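Speaker notes: "Does a tidy desk do anything?"
Slot is 20 minutes, talk is shorter. Leave room for Wendy Hebden to argue.

Open cold, no slides. Ask who has been told to clear their desk this year. Then ask who was shown a reason.

The number you'll hear is from the Vevov survey: 523 people, most of whom said a clear desk helps them focus. Said. It was a tick box. Darren Penrose likes this survey a lot more than I do. Go easy on him, he booked the room.

Next slide. Let it sit a few seconds before talking. 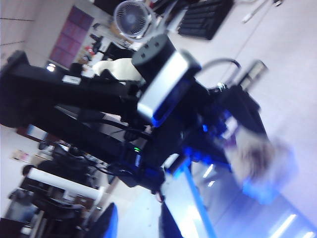 Slide 2. Desk fan and keyboard, far side.

Point to make: a fan and a keyboard are two things. By the Prulleck checklist the fan is "non-core" and should go in a cupboard. Try that in July. The checklist has 8 items and I can't find where any of them came from. I asked Callum Whiteley, who found an older copy with the same 8 items and a different logo.

Move on to risers. People get sold these.
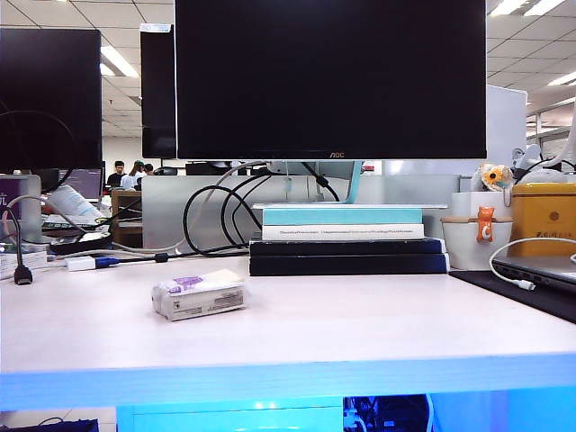 Slide 3. Monitor on four books. Cost of riser: whatever the books cost.

Somebody will say the books should be on a shelf. Why? They hold up a screen. The cables behind them are in big loops, and the checklist would want those tied. Maybe. I've tied cables and then cut the ties 3 weeks later to move one plug. Leave the Gruvar cable box out of this unless asked. I have opinions and they take too long.

Then the harder bit, small stuff. My weakest section, so slow down here.
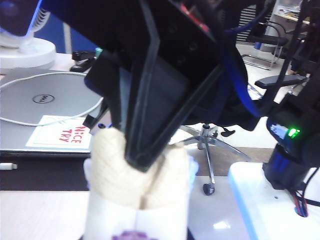

Small stuff is where the tidy crowd has a case. A stapler has a home. Cards don't. Cards, adapters, odd plugs, they pile up and you stop seeing them. I'll give them that much. What I won't give them is the jump from "hard to find the stapler" to "worse at your job." Derek Pilkington ran a clear-desk month in January and reported a big success, but he never wrote down how things were before it started.

If time is short, skip to the cloth.
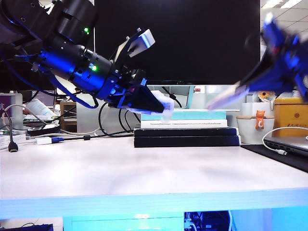 Slide 5. White cloth over the books, cup with the orange cat at right.

Wiping down: fine, do it. Dust is real. You can wipe around a cup. The cat on the rim would fail the "personal items" line and I'd like someone to explain the harm.

Close: ask for a before and an after, same desks, same people. Nigel Birkett has offered his floor.

Questions. If Parsons comes up, say I haven't read it yet.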